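4.2 Worktop storage and the claim of "active use"

Much of the earlier writing on small kitchens treats whatever stands on the worktop as being in active use. The Truno survey is the plainest case. It asked households to list what they kept out, took the length of the list as a measure of how much they cooked, and reported that people with crowded worktops cooked more often. We doubt this. A bottle can stand beside the hob for a year without being opened, and a list made by its owner will not show the difference.

Our own material consists of 3,830 stills taken in home kitchens during ordinary cooking and clearing up. We set aside 300 of them for close reading, choosing only those in which a pot or pan shared the worktop with bottled or packaged goods. Two readers went through the set separately and noted what stood within a forearm's length of the pot. They disagreed more often than we would have liked, mostly over whether a bowl should be called storage or part of the work.

Figure 3 shows the kind of arrangement that caused the trouble. The stainless steel pot has faint scratches and smudges across its bottom, which Jestach would read as a sign of heavy cooking. We are less sure. Scratches may come from scouring or stacking as easily as from a spoon, and smudges say little about when a pot was last on the heat. The condiment bottles to its left are no better as evidence. They are close to the pot, and that is all a still can tell us. A second metal vessel stands behind, and the white bowl behind the bottles was coded as storage by one reader and as work by the other.

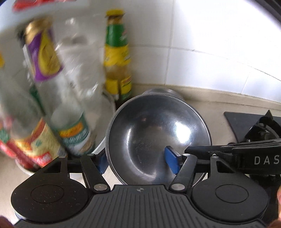
Figure 3. Stainless steel pot on a beige countertop, with condiment bottles to the left and a second metal vessel behind. Coded "mixed" after discussion.

4.3 What the close reading does not support

Holzer's "reach rule" holds that people place the bottles they use most nearest the pot. It is an attractive idea and it may well be true of some kitchens. Our readers could not confirm it. In over 50 of the stills the nearest item was also the tallest, and tall glass bottles tend to be pushed back against the wall for the dull reason that they fall over. Nearness and habit are tangled together here, and we see no way of pulling them apart without watching the same worktop for weeks.

We also dropped the Clomine clutter score at this stage. It gives a small sauce bottle the same weight as a stockpot, so a tidy row of seasonings comes out as worse clutter than a sink full of pans. A weighted version was tried in May and gave scores that changed with the reader - more so than the unweighted one. The remaining sections use plain written notes.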